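# Six glasses and a wire tree: an afternoon with Oda Wikström 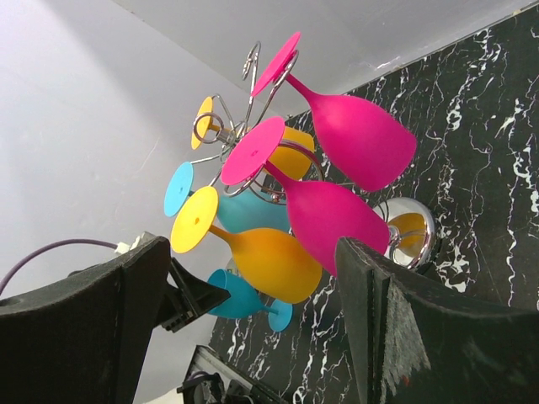
*Pink, yellow and blue plastic on the chrome wire holder, against the black marble-patterned wall.*

I'd been wanting to talk to Oda Wikström ever since a friend told me she hadn't owned a "real" wine glass in years. She runs the supper evenings at Tultevell, and everything she pours goes into plastic!

"I broke so many," she told me, before I'd even gotten my coat off. "I had a box of 92 nice ones when we started, and then I had a box of four."

So now it's the bright ones, two of each color, and they live on the holder (she calls it the tree). I asked why she didn't just stick them in a cupboard like the rest of us.

"Because I'd forget them. And I like looking at them. The pink is my favorite, it's got that frosty look, like candy."

She paid 10 dollars for the holder at a flea market in Plikville one September, and she still sounds pleased about it. I loved the curly hook at the top and all those looping arms, though I did wonder about dusting the thing.

"Oh, I don't dust it," she said. "I rinse it in the sink when it looks sad."

Her neighbor Aaliyah Leclerc had come by for coffee and had opinions. "They go on feet out, stems in the curve," she said. "Oda puts them on any old way and then complains they clink."

"Plastic doesn't clink."

"Yours does."

We got onto the marble pattern after that, which Aaliyah thinks is too dark and Oda won't hear a word against. "Put yellow in front of black and tell me that's gloomy," she said, and poured me something fizzy in a blue one.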